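Tues, bench notes, wetsuit shoulder panels

Back on the flex rig after lunch. Three panels left from the Satholm batch, plus the old Xavier sleeve we keep as a reference. Goal is still the same one: find out why swimmers complain about the shoulder going heavy in the second half of an open water leg when the panel tests fine dry.

Rig set to full crawl stroke, 39 strokes a min. Water tank at race temp. Load cell zeroed twice, drifted the first time, didn't the second. Cable was under the tank foot again. Taped it to the leg.

**Panel A** (thin lining, glued seam)
- ran to 746 strokes, stopped to check seam
- seam OK, slight whitening at the underarm corner
- peak pull up a little on the last block, not enough to care
- restarted, left it going to 1,353, same whitening, no longer

**Panel B** (thin lining, glued + blind stitched)
- stiffer from the start, expected
- stitch line is taking on water. Weighed it, towelled it, weighed it again. Scale was being jumpy so repeat tomorow before anyone quotes it
- ran to 1,353 as well so it matches A
- the curve climbs early then goes flat. Same shape as the swimmers describe? maybe. Don't want to lean on it yet

**Panel C** (thick lining, glued + stitched)
- only one that went the full 2,039
- lining bunched under the clamp, so the last part of the trace is junk. Marked it in the file
- before the bunching it was the heaviest of the three by a clear margin

Clamp needs wider jaws. The ones we have were cut for bike short fabric and they bite. Ginent said they can do a rubber faced pair, ask for lead time. If it's long just glue strips of old wetsuit on ours.

Xavier sleeve: ran a short block only, don't want to kill it. Numbers sit right on top of the April ones, so the rig is behaving. Good.

Thoughts, in no order:
- weight of held water in the stitch line might matter more than stretch. We've been staring at stretch for weeks
- need a soak before each run, same length every time. Today A got less soak than B and C, my fault, forgot the timer
- arm angle. The rig arm comes over high, pool swimmer style. Triathletes in chop swing wider and flatter. Purnell lake footage shows it pretty well. Cam plate can be swapped but somebody has to cut a new one
- suit fit. A panel pulled up properly toward the neck has slack to give. One that's sitting low doesnt. Half the complaints could be that
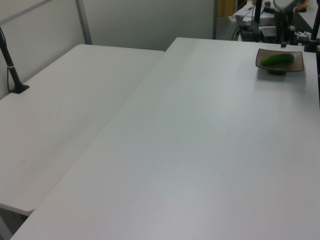 Q from the coaching side, on the whiteboard when I got back: is it worth putting swimmers in a full sleeve suit for the short-distance races?

Depends on the water. Cold lake, full sleeve, the warmth and float pay for the shoulder load. Warm and short, let them try sleeveless in training first and go by their own times.

Wrote a shorter version of that under the question.

Still to do
- redo B weights on the good scale
- rerun A with proper soak
- C again once jaws are sorted, new panel, not the bunched one
- email Satholm re: glue only at the underarm, is that even possible on their line or do they have to stitch it
- rinse tank, change the water, its getting cloudy
- label the panels on the BACK. Marker on the front came off in the tank and I had to go by lining thickness to tell them apart, fine for C, less fine for A and B

Rig off 5:40. Data in the shared folder under shoulder, the run 2 file for A is the right one, ignore run 1 (that's the drift). Cam plate drawing is in there too, the old version, need to find the newer one before cutting anything.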